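3.2 清理用具的布局与握持条件

猫砂盆日常清理由铲取、筛落、转移和封存四个步骤构成。既有研究多关注砂材的结团强度与除臭性能，对用具之间的相对位置以及铲柄握持部分的讨论较少。Zalewska 在 Flunddale 住户调查中将清理动作拆分为独立的时间段，指出转移步骤的撒漏与盆、桶间距有关，但未区分收纳桶的开口形式。本节沿用其分段方法，并补充开口形式和柄部包覆两项变量。观察对象为 11 户单猫家庭，观察期为 30 天，共得到有效清理记录 1,752 条，每条记录对应一次完整的铲取至封存过程，中途中断者不计入。
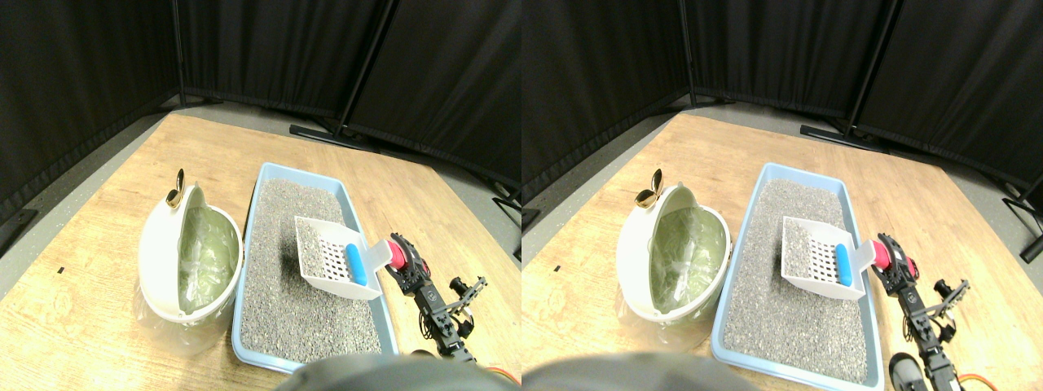 盆与桶的间距是布局变量中最先确定的一项。预观察阶段，各户自行决定收纳桶的位置，部分住户将其置于另一房间，转移路径因此包含开门、转身等无关动作，时间段难以比较。正式观察改用并置布局，即图 3 所示的方式：带盖收纳桶紧邻浅蓝色长方形砂盆，桶盖向后掀开，露出浅绿色内衬袋，砂铲平时搁在砂面上。铲面为方形小孔网格，砂材为灰色颗粒。砂面高度接近盆沿时，铲取所需的下探深度较小，但侧向推铲容易使颗粒越过盆沿，故撒漏量按铲取与转移两个步骤分别称量，不作合并。

图 3　并置布局及柄部握持条件

开口形式分为掀盖式与推入式两类。掀盖式在转移前须完成一次开盖动作，开盖后内衬袋口完全暴露，铲面可在袋口上方翻转；推入式无须开盖，但铲面宽度受入口限制，结团较大时须分次投入。编码时，开盖动作归入转移步骤，合盖动作归入封存步骤。住户事先已将盖打开的，在记录中单独标注，其转移时长不参与两类开口的比较。

柄部包覆的影响主要体现在筛落步骤。筛落依靠手腕的小幅往复摆动，柄部打滑时，操作者倾向于加大握力并减小摆幅，细砂滞留于铲面的时间随之延长。

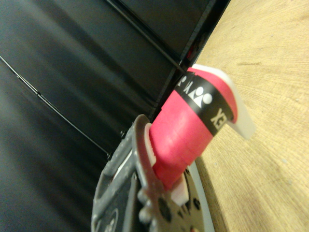 为控制这一因素，柄部条件设为无包覆、薄层橡胶包覆和软质厚层包覆三级，分别以代号 Saditeo、Belay 和 Henora 登记。同一住户在三级条件之间轮换，每 7 天更换一次，轮换顺序随机排定，末次轮换后的剩余天数沿用最后一级条件。软质包覆层使握持直径增大，手掌较小的操作者可能改用指端捏持，握法与掌握式不同，因此握法作为协变量记录，由两名编码员依据录像独立判定，意见不一致时以第三名编码员的结果为准。

砂材补充安排在每周六清理之后进行，补至盆内壁标线。补充当日的后续记录予以保留，但在分析砂面高度的作用时另设一组。各步骤时长的界定规则如下：铲取自铲缘接触砂面起，至铲面离开砂面止；筛落至最后一次往复摆动结束止；转移至结团全部落入袋内止；封存至桶盖闭合止。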